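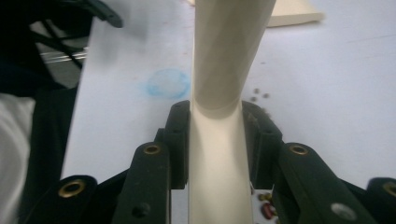 The Cevdale Office of Street Systems records that the lamps of Skallgate were placed under automatic control in June, at 17 junctions, with the agreement of the residents concerned. Parvaneh Taheri, Inspector of Crossings, was directed to attend the works at Cronin and to satisfy herself that the parts were fit for use. She entered the parts in her book as sound. At 2 in the morning the lamps at Wavano Bridge turned green in every direction and remained so. No vehicle was within a mile. The Inspector, who had been summoned from her bed, stood at the kerb and waited for red, as the regulations required of her. Her report states that she crossed at dawn.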